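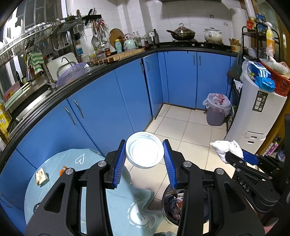 Teaching by hand: what did our demonstrations really teach?
Project report, Robotics Option, Hamholm campus

1. What we set out to check

The handout for the Pendari project says that anyone can teach a robot a household task by doing it with a pair of hand-held grippers. We were doubtful. Doing a chore well yourself and showing it in a form a machine can copy are different jobs, and most of the reading we were given treats them as the same.

Our task was table clearing in a home kitchen: pick up small bits of rubbish and put them in a bin beside the table, with one gripper free to deal with the lid or a cloth. We recorded 1,220 demonstrations. After review we kept 269 as clean enough to use without argument. The rest went into a second set, marked "usable with care", a label our group never fully agreed on.

2. Method

Each demonstrator worked with a gripper in each hand. Every gripper carries its own camera, so the training data is what the tool sees and not what the person sees. We think this matters more than the handout admits. A person turns their head to check the bin. The gripper camera only checks the bin if the wrist happens to point that way.

Demonstrators were told to move at a normal pace, open the fingers fully between grasps, and avoid reaching across their own arms. The third rule was broken constantly.

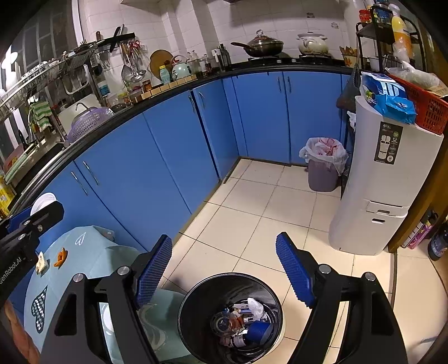

Figure 2. Fingers open over the bin, with the second gripper holding the round white lid or dish at left.

3. Results

Flat, stiff objects were the easy part. A lid can be pinched by its edge and held upright, and the camera gets a good look at it. Cloth and tissue were much worse. Once crumpled, they look different in every recording, and two people labelling the same clip often disagreed on when the grasp began.

We also compared hand-held recording with remote control, using the Trukau arm in the lab. Remote control was slower and our testers disliked it, but it had one clear advantage - every motion recorded was one the arm could make. Some of our hand-held clips have wrist turns that the arm can't follow at all. We had assumed those could be fixed in software. They mostly couldn't.

4. Limits

All of the kitchen recordings come from one room. We would not trust any claim that a policy trained on them "understands" clearing a table, ours included. It may have learned where the bin stands next to a blue tablecloth and little else. The Poulain method of shuffling start positions helped on paper, but we ran it only 2 times, so we put no weight on it.

5. What we would do differently

Fewer demonstrations, more kitchens. We would aim for 1,000 at most and move the bin every session. We would also write the labelling rules before recording - ours were finished in May, when most of the clips were already in.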